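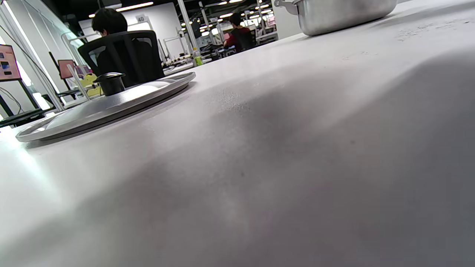

## 4. First Use and Daily Care

Read this section before you cook with the Nikix stockpot for the first time. It covers washing, the first boil, and storage. Gas and electric ranges are both suitable. Do not use the pot in a microwave.

### 4.1 Before the first meal

1. Remove all labels and the paper sleeve from the handles.
2. Wash the pot and lid in warm water with dish soap. Rinse well.
3. Fill the pot halfway with water and add 2 tablespoons of white vinegar.
4. Bring to a boil, then simmer for 5 minutes with the lid off.
5. Let the water cool, pour it out, and dry the pot with a soft towel.

**Note:** A faint rainbow tint may appear on the inside after this step. It comes from heat and does no harm. Wipe it with a little vinegar if you want it gone.

### 4.2 Cooking

1. Choose a burner no wider than the base of the pot.
2. Start on medium heat. High heat is only for boiling water.
3. Add salt after the water boils — salt that sits on a cold base can leave small pits.
4. Keep the level at least 2 inches below the rim when cooking beans or pasta.

**Caution:** Steam escapes on the side you lift first. Tilt the lid away from your face and arms.

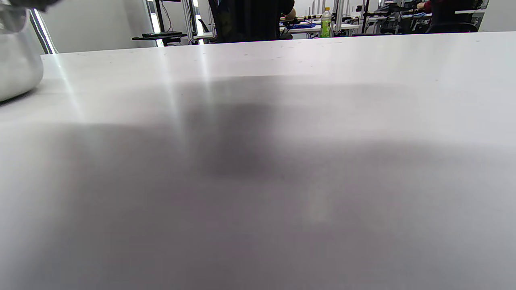

Hard water leaves a chalky film, most often after long soups and stocks. It builds up slowly and is easier to remove early. Boil equal parts water and vinegar for 5 minutes, let it cool, and rinse. Do the outside as well: a curved, polished side like the one at the far left shows water spots quickly, so dry it by hand. For burnt food, soak the pot for 40 minutes in warm water with baking soda, then use a nylon pad. Never use steel wool or oven cleaner.

### 4.3 Lid care

- Wash the lid after every use, including the underside of the rim.
- Check the knob screw once a month. Tighten it by hand only.
- Do not put a hot lid under cold running water.

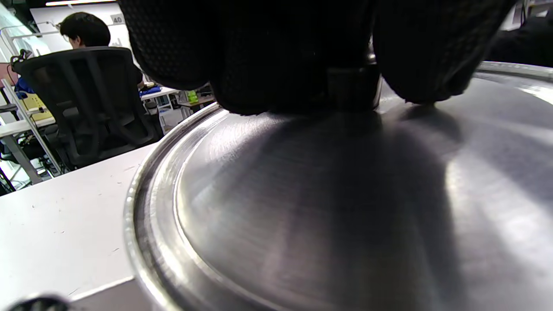 *Gloved hand on a brushed steel lid.*

### 4.4 Storage

1. Make sure the pot and lid are fully dry.
2. Place the lid upside down on the pot, with a cloth between them.
3. If you stack other pots inside, put a cloth between each one.

**Caution:** Do not store salty or acidic food in the pot overnight. Move leftovers to a glass or plastic container.

For a replacement knob or screw, contact Rorkano parts service and ask for kit 16.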